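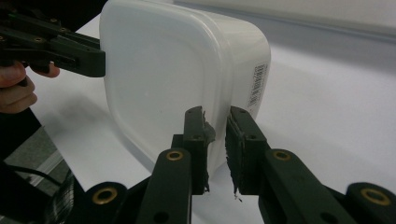

Frosted food tub between two hand-held grippers. The rubber on the front pads is torn.

Workshop Tips: Comparing Hand-Held Grippers on Kitchen Containers
Posted 5/6/19 by Darnell Kasprzak

Plastic food tubs make good test objects. They are cheap, light and slippery, and the rounded corners give a gripper very little flat surface to work with. If you have two sets of fingers on the bench and want to know which to keep, a tub will show you the difference faster than a wooden block will.

These notes come from a comparison of the Brunner and Plimus fingers in our shop. We did 544 picks over the course of it. Most of the tips apply to any two-finger gripper you work by hand, and a fair number apply to motor-driven ones too.

Start with the pads
Look at the pads before you look at anything else. Friction material wears at the tip and along the edges first, and once an edge lifts it catches on whatever you are trying to let go of. A lifted flap can also hold the pad away from the object so that you are gripping on a ridge.

Press any loose edge down with your thumb. If it stays down, trim the ragged part with small scissors and carry on. If it comes back up, replace the pad. Replace both pads at the same time, even if one still looks fine. A fresh pad facing a worn one will pull a light tub to one side as the fingers close, and you will spend an afternoon blaming the linkage.

Pick off crumbs of rubber before every run. A dry toothbrush does this well. Don't use a wet cloth on pads with tape backing.

Changing a pad
1. Open the fingers all the way and lay the gripper on its side.
2. Peel the old material from the back edge toward the tip. Warm it with a hair dryer on low if it won't start.
3. Take off the leftover glue with rubbing alcohol on a cotton swab. Let it dry.
4. Cut the new piece slightly oversize, press it on, and trim flush with a sharp blade.
5. Clamp it in a clothespin overnight.

We tried the pre-cut sheets from Tradosell and a plain roll of rubber from Esico. The sheets save time. The roll holds better on frosted plastic, at least with our glue, and it is what we use now.

Check the joints for play
Hold the gripper body still and wiggle one fingertip from side to side. A little movement is normal. If you hear a click, look at the bushings and the screws along the link. Tighten the screws a quarter turn at a time and open and close the fingers after each turn. Overtightened links feel stiff at one point in the travel and loose everywhere else.

Amos Marchetti marks each screw head with a dot of paint once it is set, so that a glance shows whether one has moved. Nail polish works too.

Where to grip a tub
The rim is the easiest place. It is stiff and usually has a lip. For that reason it doesn't separate a good gripper from a bad one, and I would leave it out of any scoring.

Side walls bend. Grip near a corner and the wall holds its shape; grip in the middle and it bows in, then springs out when you let go.

The base is the hardest. With the tub tipped up, one fingertip flat against the base will steady it but won't lift it. You need a second tool on the other side, or the table. We scored two-handed work on its own sheet because the results depend so much on the person. Manon Cormier got 26 clean handoffs in her first session. Mine were so bad that I asked to have them counted as practice.

Labels change the result. Rubber grabs paper much better than it grabs plastic. Either peel the label off every tub in the test or leave it on and keep the pads away from it. Don't do half and half, as we did at the start.

Set up the table
Use a plain, light-colored surface and light it evenly. A frosted tub on white is hard to see at a glance, but its shadow shows when the base has left the table. Tape down anything that might slide. Run cables off the back of your hand and behind the tool — a loop hanging in front of the fingers will snag sooner or later.

Wipe the tubs between rounds. Finger grease builds up quickly and makes the last round look worse than the first.

What we wrote down
For each pick we noted the fingers, the tub, where it was held, and one of three results: held, slipped, dropped. Shamim Ghauri wanted a five-point scale and we tried it for a day, but no two of us scored the same pick alike.

On side walls near the corner, Brunner held on 89 percent of picks and Plimus on 54 percent. The Plimus pads were older. After we put Esico rubber on both, the gap was small enough that I wouldn't choose between them on grip alone. The Plimus is lighter in the hand. The Brunner opens wider, so it is the one we reach for with the big tubs.

If I did it over, I would change the pads on both before the first pick and start the count from there.

Questions from readers

Can I use sandpaper for pads?
It grips well and scratches everything. Fine for blocks of wood, not for tubs you want to put food in again.

How tight should I squeeze?
Just enough to keep the tub from turning when you tap it. Bastien Besson taps with a pencil, always at the same corner, and that is a good habit to copy.

Do I need to test with the lid on?
Yes, if you will be moving tubs with lids. The lid stiffens the walls a lot. Keep those picks on a separate page. We have a set planned for June.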